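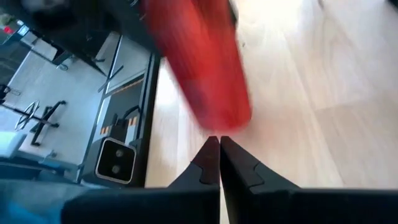 January 8, 2021

Friday at last, and I have spent most of it thinking about vases. I know! There are bigger things to think about, but my head has been full of glass since Dulce rang on Tuesday and asked if I'd take on the window for Kurian (the little shop, not the big one by the station) and could I have something to show her in February. I said yes before she'd finished the sentence, as usual.

So the two I've ended up with are the pink one and the red one. The pink is fat and wobbly, all lumps and ripples down the sides and then a skinny neck, and I love it the way you love an ugly dog. You look through it and the whole room goes swimmy, the far wall bends right round the middle in a dark stripe. The red one is much better behaved, tall and straight with little ribs all the way up. Dayana says it looks like a posh stick of rock. Fedir likes it best, but Fedir likes anything tidy.

I wanted them on the pale table, and I was right about that if nothing else this week. The red does a lovely thing on light wood, a sort of blush where it stands, and you'd lose all of that on the brown cloth Macario keeps pushing. He has 15 metres of that cloth, so I do see his point of view, but no.

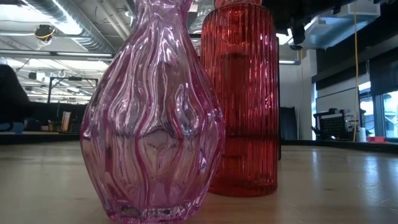
The pink has to go in front. I tried it in my head the other way round all through breakfast and it kept coming out wrong, because the pink lets everything through and the red doesn't, so if you put the red first you've basically got one vase and a bit of a shoulder poking out. Pink in front, red tucked in behind to the right, overlapping a little. Then the red gets in round the side of the pink and the two of them sort of have a chat. Dayana thinks they clash. Of course they clash, that's the fun of it!

What I haven't solved is the light. Those long tubes on the ceiling are fine for finding your keys but they put great white shiny patches all over the tabletop, and in a shop window that would be horrible. Yareli has a lamp at home she says I can borrow (a Vollby, very heavy, she made me promise to carry it with both hands) and I'll try it low down from one side on Monday. I'd like to see what the bottom of the pink one does with it, where the glass gets thick and pale.

Flowers or no flowers? I go back and forth. Dulce wants tulips, I want nothing, or possibly one daft tall branch in the red and the pink left empty. If it's tulips they'll have to be white. I looked at silk ones at lunch and they wanted £45 for a bunch, which I shut the tab on very quickly.

Caught the 241 home and stood the whole way with my bag hugged to my front, though there was only a sandwich box in it. Soup for tea, then rang Mum, who asked if I was eating. Must remember to wash the blue jumper, and to ask Macario (nicely) if he has anything in white.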